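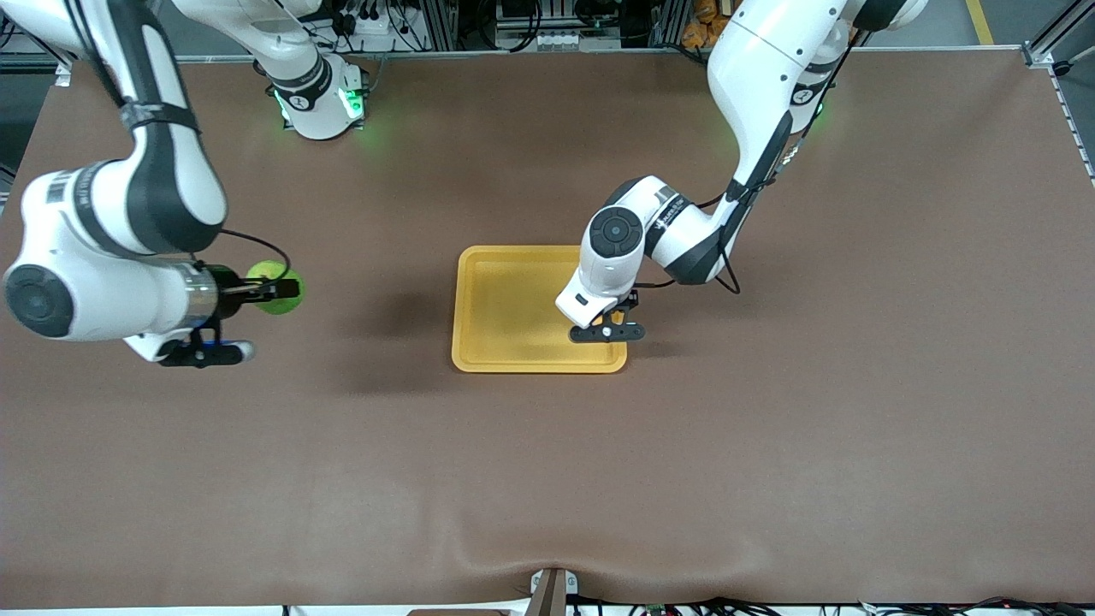
Review: Lalau street reporting service, residents' edition

Published 12 Feb 2021

Fenstead has used the Lalau service since June to receive reports of fly-tipping, missed collections, broken street lamps and blocked drains. It replaced a telephone line and a paper form held at the library. The present review considers the service from the point of view of residents and of the district staff who handle their reports. Lalau is supplied by Rustar and is free for residents to use.

Making a report

A resident opens the map, places a marker, chooses a category and adds a short note. Registration is optional, although a person who does not register will receive no updates. The note is limited to 400 characters. For a missed collection this is ample. For a long-running problem, such as repeated dumping behind a row of garages, it is too short, and several residents have submitted the same complaint in two or three parts. Each part is then given its own reference number.

The map is clear at street level but weak on footpaths. The alley between Kadrić Court and the allotments does not appear at all, and reports from there are attached to the nearest road. Crews have more than once been sent to the wrong side of the fence.

Photographs 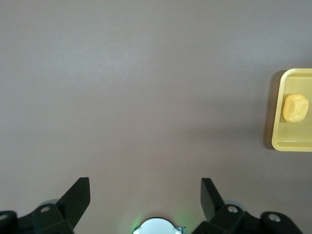
Residents may attach 2 photographs to each report. The service reduces them in size before sending, and fine detail suffers. How much this matters depends on the subject. A shallow yellow tray on a bare, matt tabletop would be recognised at almost any size, even with only the left portion of it showing, as the colour and the raised rim are enough. A split refuse sack under a hedge at dusk is a harder case, and staff have written back to ask what they are looking at. A larger size limit would be welcome, as would an option to add a further photograph after the report has been sent.

Handling and response

By the end of the period under review the district had received 1,319 reports through Lalau. Fly-tipping was the largest category, followed by missed collections. Reports from the terraces near the station were heaviest at the end of tenancies and fell away afterwards, a pattern already familiar from the telephone line.

Staff see incoming reports in a single list, which may be sorted by date, ward or category. Duplicates are flagged when two markers stand close together. The feature works well for street lamps. It works less well for drains, where neighbouring faults are often separate and have to be split by hand — a slow task after heavy rain.

Updates to residents are the least satisfactory part of the service. There are 6 status messages, and staff cannot alter their wording. 'Closed' is used both for a completed job and for one passed to a private landowner. Residents reasonably take it to mean that the rubbish has gone.

Assessment

Lalau is a sound replacement for the former arrangements and is recommended for districts of a similar size. It is easy to learn, and the staff list is dependable. Districts with many unadopted paths should check the map before signing an agreement with Rustar. The telephone line in Fenstead remains open on weekday mornings for residents who prefer it, and reports taken there are entered in the same list.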